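The Box on the Blanket

There is a particular kind of Thursday afternoon, usually in March, when the light comes in low enough to show you everything you own. Mine came this year while I was looking for a stamp. I opened the drawer by the window, found four chargers and a key to a house I left years ago, and decided that the whole window end of the room would have to be gone through before supper.

I should say that I am not a minimalist and have no wish to become one. I like a windowsill with company on it, and I like a blanket on top of a thing that doesn't strictly need a blanket. But there's a difference between having your things around you and having them lie in wait, and I had let a good many of them slip into the second group.

The method I used comes from Masanobu Kudo, who ran the Saturday swap table at Dekby for years and has probably handled more unwanted foot spas than any man living. He taught it to me over a very long lunch, and it goes like this. You take one box, an old one, the uglier the better (a handsome box will make you want to keep the box). You put it right in the middle of whatever you're sorting, and you only put in things that are leaving. Nothing waits beside it in a "maybe" pile. If you can't decide, it stays where it was, and you come back to it another day.

The other rule is that anything electrical travels with whatever powers it. Masanobu once sorted 171 donated gadgets in a single weekend and found that 72 had come without a cord or a plug. He still gets a little pink in the face when he talks about it. 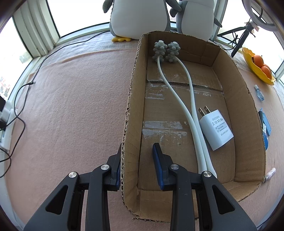
The massager and an AC/DC adapter share the box, with the penguins keeping to the window.

The massager was the hard one. I've always had a soft spot for those knobbly rollers, and there is something hopeful about long handles, as if you might at last reach the bit between your shoulder blades that has bothered you since college. I bought mine at Juvel, the little housewares shop on Sepúlveda, on an afternoon when I had gone in for a dish brush. I used it faithfully for a month, and then I used it to hold a door.

The penguins were never in any danger. Neither was the yellow fruit tray, which is shaped like a flower and makes even a couple of oranges look like an occasion. I've owned much better dishes that did much less for a room! The ring light and its tripod stayed too, though I did give them a stern look.

What slows you down, I found, is the small stuff. A little white tube or a USB stick takes up no room at all, so there's never any urgency about it, and it can sit at the edge of your life for a decade. I gave each small thing the time it takes to say its name out loud and say what I'd do with it this week. It feels foolish for the first five minutes, and after that you get rather fond of the sound of your own verdicts.

The swap table at Warnen takes boxes until six in the evening, and they'd rather you didn't tape the top shut, as they like to look through things with you standing there. Bring a bag for the way home. I did find a very nice soup ladle.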